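Keler Home Arm review: can it clear a table yet?

July | by the Turnix gadget desk

I've wanted a machine to do my chores since I was a kid, so when the chance came up to spend a while with the Keler, I said yes before I'd even looked at the price. (It's $1,484. I looked later, and had to sit down!) You get one arm, a clamp that fits most tables, a charger, and a phone app that wants your email address twice.

Setup took me an evening. The clamp is great, really solid, and the arm found its own home position without any help from me. Then I asked it to do the thing I bought it to do, in my head at least: clear up after lunch. One plate, one mug, a fork, and a sponge.

The mug was easy. The fork was not. It pinched at the tabletop, slid the fork along a bit, pinched again, and after 7 tries I picked the thing up myself. Plates are somewhere in between. An empty one is fine, but put a bit of food on it and the arm tips it just enough to make you nervous – I lost half a sandwich that way.

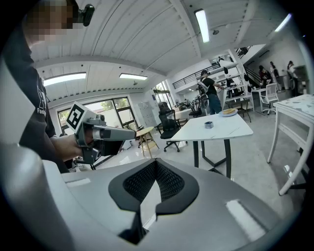 What surprised me is how much the furniture matters. On my plain kitchen table it did pretty well, and on the shiny one in the den it kept stopping to think. Same mug, same spot near the edge! Turning off the big light helped some.

I also tried it next to the Stelline, which costs $200 more and comes with a softer grip. The Stelline is better with plates and much better with anything squishy, but it's slow, and I mean go-make-a-coffee slow. It took 9 minutes to put away stuff I can clear in one trip. The Keler is quicker and drops more.

Folding? Forget it for now. I gave both of them a dish towel and got back a lump.

A friend's shop uses a Tsang arm to move parts from one bin to another all day, and it's great at that, but those parts are all the same shape and always in the same bin. My counter has never looked the same twice in its life.

So would I buy the Keler? Not at this price. If you love tinkering and have a patient household, you'll have fun with it. I'll keep doing my own forks and check back after the next update.

9 comments | 200 shares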